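Terkuson releases workbench surface range for laboratories and workshops

TITLEY, 2019-04-15 – Terkuson has added a brown work surface to its Povau bench range. The surface is supplied in three depths, the largest 960 mm, and is intended for laboratories, teaching workshops and light assembly areas.

Standard bench height is 746 mm. Each top is finished on all sides before dispatch and can be ordered with or without a contrasting edge. Replacement tops fit existing Povau frames without modification. 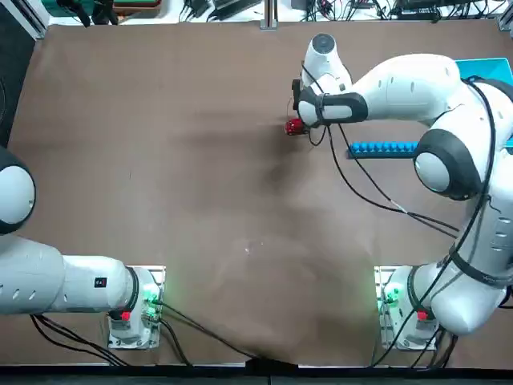
Edge treatment was the main change requested by customers during the trial that began in November. Squared edges were retained so that equipment can be positioned close to the operator's side. A dark edge against a brown top, with light-grey mounting plates set along the near side, leaves the centre of the surface clear for work. Cables may be run over the edge to the floor or gathered at the rear.

"Most enquiries concern depth and fixing positions," said Nhung Huỳnh, product manager at Terkuson. "We have published both in the revised data sheet."

Tops carry a warranty of 12 months. Orders within Australia are handled by Ngô Interiors. Colour samples are available on request.

Media contact: Khôi Quách, Terkuson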